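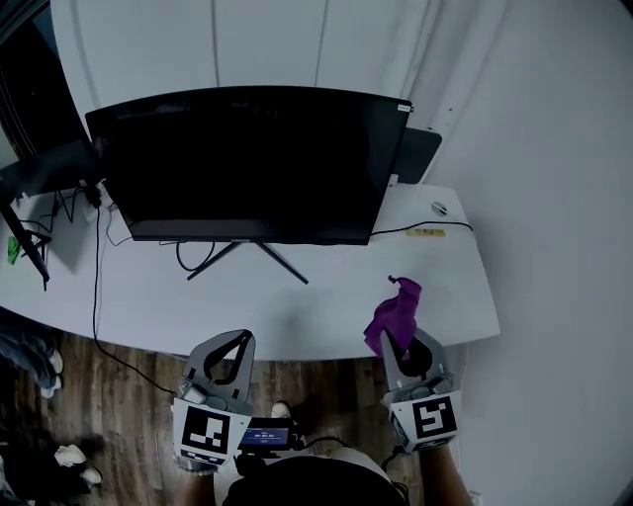

Makness Shared Workroom: Progress Report to the Varghese Fund

Print | E-mail

12th December
By Rekha D'Souza

You asked for a report of two pages with no surprises in it. I can manage the two pages.

Where we are

When I last wrote, in September, the workroom was a long list and a key that turned only if you lifted the door. It is now a room with desks in it, and people at the desks, which was more or less the wording of the application. The walls are white, the cupboards are white and the desks are white, so anything left out shows up at once. What is mostly left out is cable.

The white desk with the curved front edge was the one we argued over. Venkatesh Nair wanted straight ones, on the grounds that straight ones fit against each other. I wanted the curve, on the grounds that I had already ordered it. It has turned out to be a pleasant thing to sit at, and the large black monitor stands on it steadily enough, although the two legs of its stand spread wider than we had allowed for and take up the part of the desk where you would naturally put a notebook. Notebooks now go to the side. We are looking at wall arms for next year, if there is a next year, and I mention that here in a purely informative spirit.

Cables

I had hoped to give this section one line. The application says "cable management to be completed in the first phase". The first phase has been completed in every other respect.

The present state of things is a black tangle on the left of the desk, near the foot of the monitor, with one long cable going over the edge and down to the floor. Another runs off to the right towards the back corner. Přemysl Kuruc bought a box of 20 cable clips and stuck six of them to the underside of a desk that we then swapped for a different desk. The remaining clips are in the drawer with the spare key. He has asked me to say that the plan is sound, and I do say it.

What we will do by the end of the next period:

- fit a tray under each desk, at the back
- bring sockets up to desk height along the cupboard side
- shorten anything that is longer than it needs to be
- label both ends of every lead, in handwriting other than mine

Floor and walls

The floor is wooden plank in browns and we have left it alone. Renata Czerwiński cleaned it with a product called Porkarness, which smells exactly as you would expect, and the smell has gone. Chairs roll well on it. Things dropped on it make a noise out of proportion to their size, and we may ask for felt pads.

The white pipes along the ceiling are staying. The original drawings had them boxed in. The quotation for boxing them in was more than the desks, and after a week of looking up I had stopped seeing them.

Money

Spending to date is £1,042 on furniture and fittings, against the first instalment. The largest item was desks, followed by screens. There is £76 left in the line marked "sundries", and the trays will come out of that. Lakshmi Suvarna has the receipts in date order and would like it known that she had to ask me for most of them twice.

The second-hand screens came from Aver, who cleared out an office and let us have first pick. We chose by size and then by whether the stand was still attached. I would choose differently now and put glare first.

Glare

The ceiling lights are bright and long, and a glossy surface in this room behaves like a shop window at night. You sit down to a spreadsheet and get the lights, the desks behind you and yourself. Tilting helps a little. It also moves the lights to a different part of the spreadsheet. 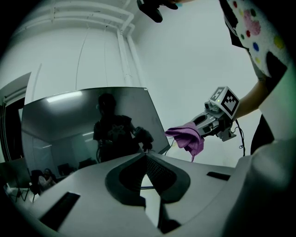 Would matt screens solve the problem?

Partly. A matt finish would soften the reflections, but the lights would still be bright, so we would sooner start with diffusers on the ceiling fittings and turn the worst-placed desk sideways. Both are cheap, and the second costs nothing apart from having to redo that desk's cables.

Still to do

The stands on the floor need a proper home, as their legs are thin and stick out to just where one walks. The door still has to be lifted. Venkatesh has a man for it, and has had him since September.

We should like the second instalment on the usual terms. The next report will have a section on cables, and I am aiming for the one line.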